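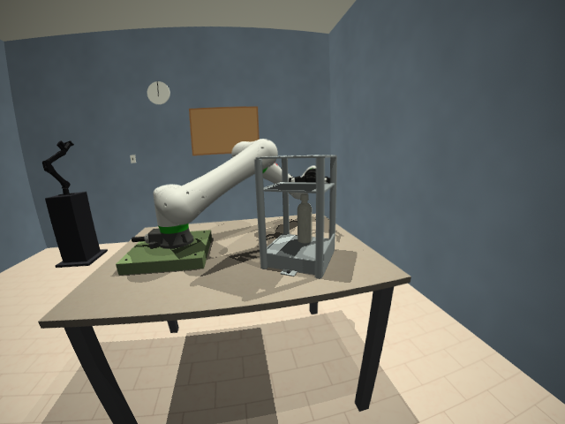
Convicted in my absence: can the case be heard again?

Posted by Siwan Beddoe
Topic: Courts and hearings, Bidthorpe and Tinisside

I should be grateful for guidance on behalf of my father. He moved from Bidthorpe to Tinisside in the spring and arranged for his post to be redirected, although the redirection seems to have failed for several weeks. On Friday he received a letter from a collection office stating that he owes £2,136 in fines and costs following a conviction in the magistrates' court. The matter concerns a van which he used for his former business, Zaven Joinery, and the allegation is that he failed to say who was driving it on two occasions.

He did not receive a summons, a notice or any other paper about this. The letter says that he was convicted in his absence and that payment is due within 19 days. He has already sent £389, being worried about bailiffs, and now fears that this will be treated as an admission.

Is there a way to have the case heard properly, or must he appeal to a higher court? He does not have a solicitor.

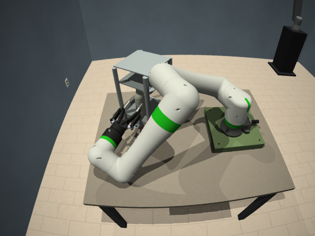
Replies to this post

Berwyn Bevan

A person who did not know of the proceedings until after the trial had begun may make a statutory declaration to that effect. It is a formal statement, signed before a magistrate, a solicitor or another person entitled to take it. Once it has been validly made and delivered to the court, the conviction and the fine fall away and the case begins again from the summons or charge. An appeal is a separate process and would not ordinarily be the first step in the circumstances described.

The time limit requires attention. The declaration should be delivered within twenty-one days of the date on which your father first learned of the proceedings. The court may accept one later if it considers that it was not reasonable to expect him to act sooner, but he should not rely upon that. The 19 days in the letter relate to payment and are a different matter.

I would suggest the following order.

Telephone the court office named on the letter, give the case number and ask for an appointment to make the declaration. Some courts list these only on certain mornings.

Ask in the same call whether enforcement will be paused in the meantime, and confirm the answer by e-mail.

Gather the redirection receipt, the tenancy agreement or completion statement for the new address, and the envelope in which the letter arrived — the postmark helps to show when he first knew.
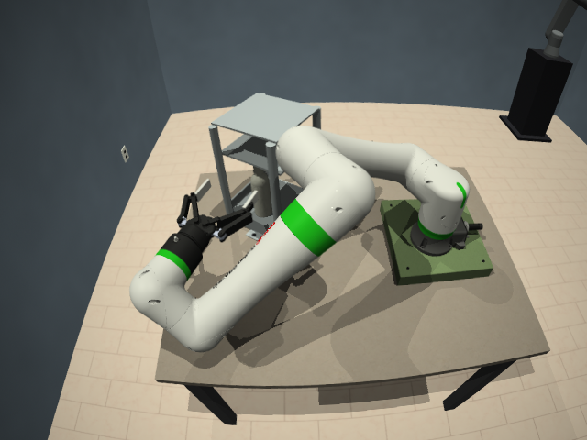
The payment of £389 does not prevent him from making the declaration. He should tell the court that it was made, keep the bank record and ask how it will be dealt with once the conviction has been set aside.

Please note that the declaration does not end the case. He will be asked to enter a plea, possibly on the same day, and he should be ready to say when he told the licensing authority of his change of address. It is also a criminal offence to make a declaration known to be false, so the dates must be correct.

Mawuli Nyarko

Just pay it. My cousin had one of these from Lenihan Car Parks and it went away after he paid.

Nia Yorath

With respect to the previous reply, a private parking charge is a civil matter and is not comparable. Failing to name a driver is an offence which carries penalty points, and paying the fine would leave those points in place. I would check the licence record online today, and I would also ask the van's insurer whether it has been told of anything.

I agree with Berwyn Bevan on the declaration. I would add that a court can also reopen a case under its own powers where this is in the interests of justice, and the office can explain how to apply if the declaration is refused. When I made mine in August the appointment lasted 8 minutes and there was no charge at the court, whereas the solicitor I had first approached wished to be paid for it. A duty solicitor may not be available for this kind of offence, so a call to the local advice centre beforehand is worthwhile.

Siwan Beddoe

Thank you. He has an appointment at Bidthorpe and has been asked to bring photographic identification and the letter.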